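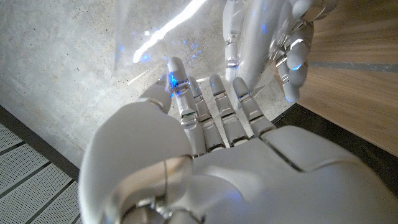
Jarrah Gilchrist told me to eat before I go, that a mill on open day smells of bread from morning to evening and there is never enough bread. I did not listen to him, and by noon I was paying for a second cheese roll from a van in the parking lot. So this is my first advice to anyone who plans to visit the Kerkero mill next year. The flour is excellent, the tour is excellent, and the food is sold out by half past eleven.

I had wanted to see Kerkero since I moved to this part of the country. I bake at home, mostly rye and mixed wheat, and their bags are the ones I buy when I have the money for it. On the back of the bag is a small drawing of a building with a water wheel, and I always supposed that the drawing was only decoration. The building exists. The wheel also exists, but it does not turn the stones any more, and I will come to that.

Getting there

The train goes to Congate, and from the station there was a free bus to Dunon, every 30 minutes. The bus stop had no sign. I stood on the wrong side of the road with a family from the coast until the driver waved to us. The ride goes through barley fields, and then down a very steep lane where the bus must stop and let the cars come up first. I would not like to drive this lane with my own car.

At the gate we received a paper bracelet and a map of the yard. The map had the toilets in the old place, before the renovation, so many people walked with much confidence into a storage room.

The intake and the cleaning

Our guide was Alby Sheehan, who has a quiet voice and refused the microphone. We were a large group and the people at the back missed half of it. I pushed myself to the front, I am a little ashamed to say, and could hear nearly everything.

The grain comes in by truck and is tipped through a grate in the floor. Before it is tipped, a sample is taken with a long brass tube from several places in the load. Alby let a girl put the tube into a sack and pull it out again, and he opened the small windows along the side of it to show the grain from different depths. He looks for broken kernels, for smell, for insects, and for moisture. If the grain is too wet, the truck goes home. He said this has happened with farmers he has known for all his life and it is not a pleasant conversation. 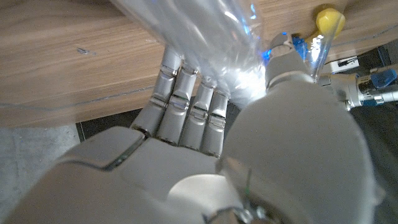 After the intake comes the cleaning, and this was a surprise for me, how much of a mill is cleaning. The grain passes over sieves which shake, then through a column of air, then past a magnet, then into a drum with little pockets on the inside. The pockets pick out the seeds with the wrong length. There was a glass jar with things that the magnet had caught during the years: nails, a hinge, a key, half of a pair of pliers. I could have looked at the jar longer than we were allowed.

Then the grain is made a little wet again, on purpose, and it rests through the night. The bran becomes tough from the water and comes off in bigger flakes, and the flour is whiter. A man behind me asked why they reject wet grain if they afterward add water. Alby was patient with this. Wet grain in the silo grows mold, and damp grain which is milled the next morning does not have the time for it.

The stones

The stone floor is up a wooden staircase and you must hold the rope. It is loud there, and warm. The mill has two pairs of stones in use and a third pair lying open for dressing. Dressing means to cut the furrows again when they have become shallow. The upper stone is lifted with a crane of iron and turned on its back, and somebody then sits beside it with a hammer and cuts for days.

Shabani Shirima was dressing the open stone when we came up. He had a cushion stuffed with bran under his elbow. He showed us how he paints a wooden staff with red color and passes it over the surface, and where the red stays the stone is too high. He works down these spots first and only later touches the furrows. I asked how one learns it, and he answered that he had learned from the previous dresser, who did not talk, so it took longer than it should.

I tried the hammer. It is heavier in the head than it looks and my line was not straight. He said it would be gone by the next dressing.

The stones run from an electric motor since the river became too unreliable in summer. There is a plan to make electricity with the wheel in the winter months, with a firm called Mrema, but the plan depends on a permit and on the fish. In January, when the water is high, they let the wheel run empty for some days so the bearings do not suffer. I thought that I would like to see it then, more than in July.

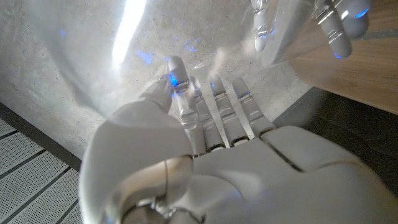

The flour comes down from the stones through a wooden chute into the sifter on the floor below. You may put your hand in and feel it. It is warm like a plate that has been near the stove, and if it is hot, the stones are too close together and the taste is damaged. The miller feels it many times every hour. There are also thermometers, but Alby said he looks at the thermometer afterward to see if it agrees with him.

What is not stone-ground is made on steel rollers in the newer building, which we saw only through a window. I understand that most of the income comes from there. The big bags for bakeries are rollers, the small bags with the drawing are stones. I was glad that they said this openly, as I had met in other places a romantic story and then a very modern factory behind the door.

The bread tent and the talk

The talk was at two o'clock in a tent beside the river, given by Paora Nepia, who grows old wheat varieties on a piece of land above Dunon. It was the best part of my day. He had brought bundles of wheat with the roots on, and some of the stems were as tall as my shoulder. Tall wheat falls over in a storm, and he has lost whole strips in this way. But the straw is worth something to thatchers, and the flavor of the flour, he believes, is worth the rest.

We tasted four breads from four varieties, same recipe, same oven. I could tell one apart with certainty, it was nutty and a little bitter. The other three I could not have named with my eyes closed. A lady next to me wrote long notes about each, so maybe it is my tongue.

There was one criticism from the audience, about the price. A bag costs double of what the supermarket takes. Paora did not argue with it. 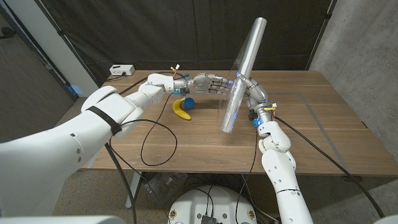 Practical notes

The open day was on 24 July 2021 and I am told it stays in July. Entrance is free and the talk also, but the talk has only 80 seats and the list is on a table behind the shop where few people look. Put your name there first and do the tour later.

Wear shoes with a closed toe, or you will not be let up to the stone floor. Dark clothes are a mistake. My jacket needed two washings.

The shop takes cards. I bought rye, a coarse wheat, and a bag of the bran for muffins. Aroha Ruddock at the counter advised me to keep stone-ground flour in the refrigerator, as the germ is still in it and the oil turns. I had always kept mine in the cupboard above the stove, the worst place in the kitchen according to her.

The last bus back to Congate leaves at five and it was full. Some of us waited for an extra one, which came.

300 shares | 4 comments
Contact | Copyright 2021, all rights reserved | Back to top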